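Chapter 7
Showing a Task by Hand

Contents of this chapter
7.1 Why we show and do not tell
7.2 Three ways of showing
7.3 The task as the teacher sees it
7.4 Preparing a session
7.5 From session to training set
Exercises

After reading this chapter, you should be able to explain the difference between leading a robot arm by the hand, driving it from a distance, and recording a person who works without any robot. You should also be able to choose one of these for a given task, and to write a session plan which another person can follow.

In Chapter 6 we gave the robot its motion as a list of points. This works well when the object is hard, stands always in the same place, and has only one correct way to be held. A metal bracket in a fixture is such an object. A shoe is not. When the students in Ulness tried to write the polishing of a shoe as a list of points, they had a program of 40 lines before the cloth had touched the toe, and the program was good for one shoe size only.

Kjell Lindqvist, who taught the first version of this course, used to ask each new group to explain over the telephone how to tie an apron behind the back. Most of them started to move their own hands while they spoke. The knowledge was in the hands, and the words came after it with some delay. To teach by demonstration means that we record the hands first and leave the words for later.

7.1 Three ways of showing

Leading by hand. The teacher holds the robot arm and moves it through the task. The joints are set to be soft, so that the arm follows. The recorded motion is always one that the robot can make, because the robot has made it. The weak side is that the teacher needs both hands for one arm, and tasks for two arms become tiring very quickly.

Driving from a distance. The teacher moves a controller, and the robot repeats the motion somewhere else. Two arms are now possible. The teacher must however learn to work without feeling the object, and a beginner will press too hard or not hard enough. In the Miltadby exercises you will need a practice period of 18 minutes before the first recording that you keep.

Recording the person. The teacher wears the tracking equipment on the hands and does the task with the real objects. No robot has to be present. The motion is natural and quick. The price is paid afterwards, when the motion of human wrists must be changed into the motion of a gripper which has other proportions and fewer fingers. We call this step retargeting, and it is the subject of Chapter 8.

The same task can be shown in all three ways, and the results will not look the same. For the rest of this chapter we stay with the third way and with one task, the care of a pair of leather shoes.

7.2 Preparing the table

The table is a part of the demonstration. If the polish is on the left in all the recordings, the robot may learn that polish is something which is on the left. In the plan that we use, called the Dravon plan after the room where it was first tried, the teacher changes the positions of the objects between recordings and leaves them alone during one recording.

Decide before the session:

- which object is handled first, and with which hand
- where each tool rests when it is not in use
- what protects the table
- what counts as the end of the task

The last point causes more trouble than the others. "The shoe is clean" is not an end that a recording program can recognize. "Both shoes stand side by side and both hands are away from them" is better.

Check also that the cables of the trackers are long enough for the widest motion in the task. A cable which pulls at the wrist changes the motion, and the teacher often does not notice it.

Figure 7.1. Shoe care with hand tracking. Both hands hold one shoe over a sheet of newspaper; the other shoe stands to the right, and the polish and the mitt are to the left. Compare the positions of the tools with the list in this section.

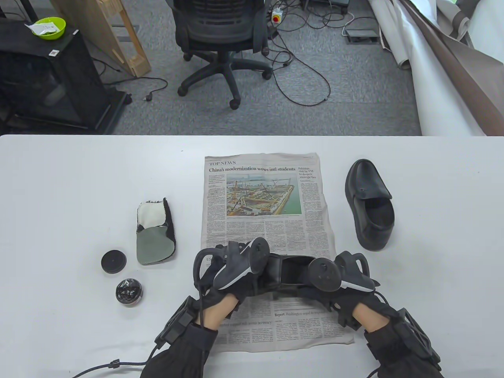 7.3 The task as the teacher sees it

A person who polishes a shoe will say that there is one task. For the training set we divide it into shorter parts, and each part receives a name made of a verb and an object: pick up shoe, open tin, load mitt, rub toe, put down shoe. Doležal's rule, which we follow in this book, is that a new part begins when a hand takes or releases something.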